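The joy of the forgotten memory card

21 shares | 9 comments

Kausar Talpur found hers in a coat pocket in June, and it held 500 photos of a summer in Drerport she had half forgotten. I love stories like this! Old cards are tiny time capsules — and opening one costs next to nothing.

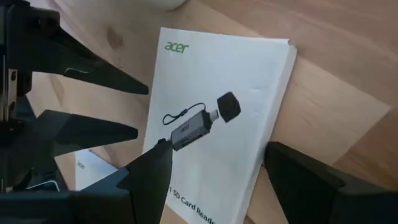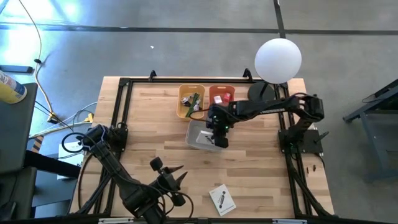

Copy everything before you look at anything, then sit down with somebody who was there. Atif Magsi did it with his sister and they talked until midnight, mostly over one blurry picture of the Orkholm ferry.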